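Posted in November | By the course team, Public Law and Accountability

Unit 6: Bringing a civil claim against a public authority

These notes go with the second lecture of the unit. Read them before the seminar and bring a copy. The earlier notes on criminal responsibility cover a different route, and the two should be kept apart in your answers.

1. What a civil claim is for

A civil claim is brought by a person or group who says they have suffered a wrong. The usual remedy is money. A court may also make a declaration, or order the other side to do something or stop doing it. There is no conviction at the end and no sentence. A defendant who loses a civil claim has been found liable, and students lose marks every year for writing "guilty".

The standard of proof is the balance of probabilities. The claimant has to show that their version is more likely than not. Where the allegation is a serious one, the court will look carefully at the evidence, but the standard stays the same.

2. The Bruvside problem

We will use one set of facts for the whole unit. Bruvside is a town with a harbour and a small industrial quarter. The authority cleared the quarter over one winter under emergency powers. It had 2,509 residents at the time, and 886 of them later signed a statement saying they were given no proper notice. Some lost homes, some lost tools and stock, and a smaller group say they were held overnight in the Rellus depot without being told why.

The residents want to sue. They would like to name the authority, the two senior officials who signed the order, and Bindar, the private contractor that carried out the clearance.

For each possible defendant you should be able to say what the wrong is, who committed it, and what loss followed. Do this on one sheet of paper before you open a textbook.

3. Who can sue

A claimant needs a sufficient interest in the matter. For the people who were held overnight this is simple. For residents who lost property it is also fairly simple, although they must prove what they owned and what it was worth. A campaign group that lost nothing itself is in a weaker position and may be better placed to support a claim than to bring one.

Group claims save money and time, but the members must share a common issue. In the Bruvside problem the lack of notice is common to all 886. The detention is not. Think about whether you would run one claim or two. 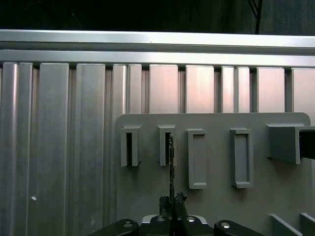 Fig. 1. Grey board with holders, in front of aluminium panels.

4. Who can be sued

Start with the authority. It acts through its employees and is normally liable for wrongs they commit in the course of their work. It will say that the emergency powers allowed it to act as it did. You must then ask whether the powers covered the whole of what was done or only part of it.

The officials are harder. They may claim immunity, which comes in two main forms:

- Immunity that attaches to the office. It protects the holder while in post and ends when they leave.
- Immunity that attaches to the act. It covers official acts and carries on after the person has left office.

The second form matters more here, as both officials have since retired. The question is whether signing the order was an official act. On most views it was. The claimants would need to argue that an act outside all lawful power cannot be treated as official – a hard argument, and one on which the reading list is divided.

Bindar is a private company and has no office to rely on. It may say it was only following instructions. That is not a full defence to trespass or false imprisonment, though it may affect how the loss is shared between the defendants.

5. Time limits

Check the limitation period first in any real case. A strong claim brought late will usually fail. Note the date of the wrong, the date the claimant knew of it, and any period when the claimant was a child or lacked capacity. In the problem, assume that the clock started on the day of the clearance.

6. Evidence

The residents have the signed statement, some photographs and the Pollock report, a local inquiry that ran to 3,000 pages with annexes. A report of this kind is useful for finding witnesses and documents. The court will still make its own findings, so do not write that the report "proves" anything.

Disclosure is often where these claims are won or lost. The authority will hold the order itself, drafts of it, and messages between the officials. It may ask to keep some of these back in the public interest. The judge then weighs the harm of release against the need for a fair hearing.

7. Seminar task

Write an advice to the residents in plain language. It is marked out of 100 and counts towards the unit total. Cover the parties, the immunity point, the time limit and the two most useful pieces of evidence. Keep criminal law out of it except for one sentence explaining why it is a separate matter.

Hand in paper copies at the start of the seminar. Work left at the department desk after 4 pm is treated as late.

Shares: 14 | Comments: 3

Contact the course office | Copyright the course team | Back to top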